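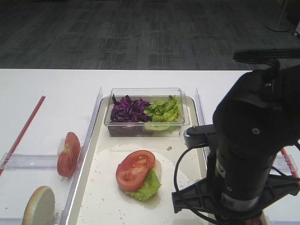

Speaker notes: "Sponsored, but where does it say so?"
Talk for small publishers and page owners, 13 May 2021
Benedito Nogueira

Slide 1 – Title

Good evening and thank you for coming. My name is Benedito, I run a small local news site in Seixas and I also manage the social pages for it. English is my third language, so if I speak too fast, please raise a hand. (Wait. Drink water now, not later.)

Slide 2 – What I want to talk about

I want to talk about the small word "Sponsored." Who puts it on a post, who forgets it, and what happens to a small page when readers find out by themselves. I will not talk about political ads. Ginette Beaulieu has the second half of the evening and she knows that subject much better than me.

Slide 3 – The mattress post

In April our page shared a story about sleep. It was well written and it had a doctor in it. It came to us from an agency called Sindholm, which offered it as "free content for local media." I read it two times and I published it under our own name.

The story had one link, in the second last paragraph. The link went to a mattress shop. I had not clicked it. Please let me repeat this for the people in the back: I had not clicked it.

It reached 3718 people, which for us is a very good day. Then a reader, Lindalva Bezerra, wrote in the comments: "How much did they pay you?" They had paid us nothing. I think this made it worse.

(Show the screenshot of the comment. Lindalva gave permission to use her name.)

Slide 4 – Paid, unpaid, and the part between

Many of us believe that if no money arrived, it is not an ad. I believed it too. But the reader does not see my bank account. The reader sees a post which wants to sell a mattress.

So at our site we now ask one question before we share something from outside: who wanted this text to exist? If the answer is a company, we write the name of the company in the first line. We do it also when the text is good and when we got it for free.

Slide 5 – Where the label goes

Go slowly here, people take photos of this slide.

The label goes at the top. It should be in the same size as the other text. Gray letters on light gray are not a label. Also a hashtag at the end, after eight other hashtags, is not a label. On a phone, the reader must see it before they touch "See more."

If the platform has its own tool for paid partnerships, use the tool, and write it in your own words also. When somebody copies the post to another place, the tool's label often stays behind and your words travel with the text.

Slide 6 – Our small test

We took nine posts from one advertiser, a bicycle shop in Risley. In six of them we put the label on top, with the name of the shop. In the other three the shop used only the label of the platform, as before.

I must be careful. Nine posts is a very small number and I would not defend this in front of a statistician. But the six posts with the clear label did not lose clicks, and the angry comments were fewer. The shop renewed with us for 375 a month. Cauã Barbosa, who sells our advertising, was against the test at first and now he shows it to new clients.

Slide 7 – What to say to the advertiser

Some of them will ask you to make the label smaller. One asked me if it could be "more elegant." I answer with a standard e-mail, and I will put it here so you can copy it:

"Thank you for your message. We mark all posts of this kind in the same way and we cannot change it for one client. We are happy to help you with the text itself."

We lost one client with this e-mail. It was not our largest.

Slide 8 – Tools

Short slide. We use Wokora to keep the list of who sent us what. A spreadsheet is also fine. Write down the sender, the date, and if money or products were given. Do not trust your memory, mine was wrong twice this spring.

Slide 9 – Questions

If there are no questions, ask Zuzana Pešek about the reader survey; she promised to stand up. Then hand over to Ginette and move the microphone back to the left side.

3 comments

Zuzana Pešek
I did stand up! The survey is still open, so please send it to your readers also.

pagekeeper_j
Used your e-mail on Friday with a furniture client. They said OK and did not ask again. Thanks for sharing it.

Marta
What do you do with old posts? We have years of them and no labels anywhere.

We use cookies to remember your settings and to count visits. By continuing to use this site you accept our cookie policy. Accept | Settings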